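Grollmont Furniture Reuse and Repair Program
Interim Report to the Fitholm Fund
Reporting period: October through March

Overview

Work in this period went mostly into three things: fitting out the second workroom at the Swanson Street building, starting the evening repair course, and clearing the backlog of donated pieces that built up over the summer. The workroom is finished and in use. The course is running. The backlog is smaller but still with us, and we explain below why it will take longer than we said in our application.

Workroom

The landlord handed over the room two weeks later than agreed, after a delay with the electrical inspection. We used the time to build the lumber racks off site, so the late start cost us less than we feared. The room now has dust extraction, a sink, a locked cupboard for finishes and solvents, and a concrete floor sealed against spills. We had planned to buy new benches. A high school in the next county was closing its shop and let us have its benches for the cost of moving them, and with the agreement of your office we moved the money saved into hand tools and clamps.

Heating remains a problem. The unit that came with the room keeps it warm enough to work in but not warm enough overnight for glue to cure properly in the coldest months. During January and February we carried glued pieces into the front office at the end of each day. This is workable but slow, and it limits how many large items we can have in clamps at one time. We have asked for two quotes for a small electric heater on a timer and will send them to you before committing any money.

Evening course

The first course ran for 12 weeks and ended in early March. It covered safe use of hand tools, regluing chairs, freeing and refitting drawers, patching veneer, and simple finishing. Everyone enrolled worked on one piece from our stock and was also allowed to bring in one piece from home.

Attendance dropped in the middle of the course and then recovered. When we asked people about it, the answer was nearly always the start time. We had set it at 5:30 p.m. to suit the building's closing hours, and anyone coming from work by bus could not get there. We have since arranged to keep the building open later, and the next course starts at 6:30 p.m.

The veneer sessions were too ambitious. Two evenings was not enough, and several people went home with patches that had lifted by the following week. In the next course we are giving veneer a third evening and dropping the session on cane seats, which few people had asked for.

Written handouts were a weak point. The sheets we used were old staff notes and assumed too much. We rewrote the ones on glue and on sanding in February, in large print and with drawings, and will do the rest over the summer.

Donations and backlog

We took in more case furniture than expected, meaning dressers, sideboards, cabinets and chests. Chairs and small tables move through the shop quickly. Case furniture takes up floor space, needs two people to move, and very often has more than one fault. The most common are drawers that stick or have lost a runner, back panels that have come away, and doors hung on stripped screw holes. We also see a good deal of older wooden furniture that has been painted over on the outside, where stripping would take longer than the piece can earn back. We now leave sound paint alone and put the hours into the drawers and doors. 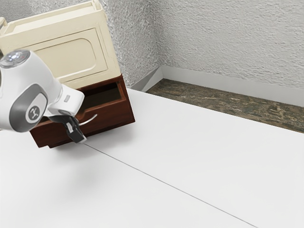
Two-tone cabinet with a cream upper section and an open drawer in the reddish-brown base.

Since January each item has been given a ticket on arrival, with the faults written down and a decision to repair, sell as is, or break up for parts. Before this, pieces were often looked over several times by different people. The tickets have also made it easier to turn down items at the door, which our drivers had found awkward.

Sales and placements

Sales through the front shop held steady through the fall, fell off in January as they do every year, and picked up again by the end of the period. Placements with families moving out of temporary housing continued under our agreement with Prelari Housing. Beds and tables are what they ask for most, and we do not always have them.

Spending

Spending is within budget on every line except transport. The van needed a new clutch in November, and we met the extra $500 from our own reserve. No grant money was used for it. The tools line is higher than in the original budget because of the change described above.

Next period

The second course begins in April. We expect to settle the heating question by June, finish the handouts, and have the summer backlog cleared by the end of September. We had first said the end of May. The later date allows for the share of case furniture we are now seeing, and for having 6 benches in the new room, of which one is kept free for intake.

The itemized accounts and copies of the course feedback forms are attached separately.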